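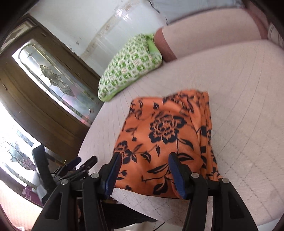

Report by L. Gebremichael, Group 4, Kalum Project Semester
Submitted Thu 2 May

Product under review: Motance hand-held gripper kit, two-finger version

Our brief was to pick a robotics product a student could afford to borrow and find out whether it does what the catalogue says. We chose the Motance because Pondico, who distribute it, had one left on the loan shelf, and the other groups had already taken everything with wheels.

The kit is a gripper you carry around and squeeze yourself. It is sold for recording how a person picks things up, so that a robot arm can copy the motion later. For the length of this project, then, I was the robot.

Assembly

The manual allows 20 minutes. I took 48, including a search under the bed for a screw. The linkage goes together in layers, and the diagram shows the layers in the wrong order – Pondico have been told. The blue rubber pads go on the inner faces of the fingers and need a firm push.

Cloth test

Rigid objects were dull, so most of the work was done on fabric, laid on a mattress. The orange piece with the black roses became our standard sample, as its colour made a missed grasp hard to argue with. The method was to close the pads on the lower edge, pinch up a fold, lift and let go. We planned 200 grasps and did all of them, which my forearm would like noted under costs.

The pads held a single fold well. Flat cloth with no fold to start from was much harder, and quilting underneath made it worse, as the fingertips tended to catch the stitching.

Data

The software saved 2224 files, most of them named "untitled". Sorting them took longer than the grasping did.

Rating

Good fingers, poor paperwork. I would borrow it again, but next time someone else can do the squeezing.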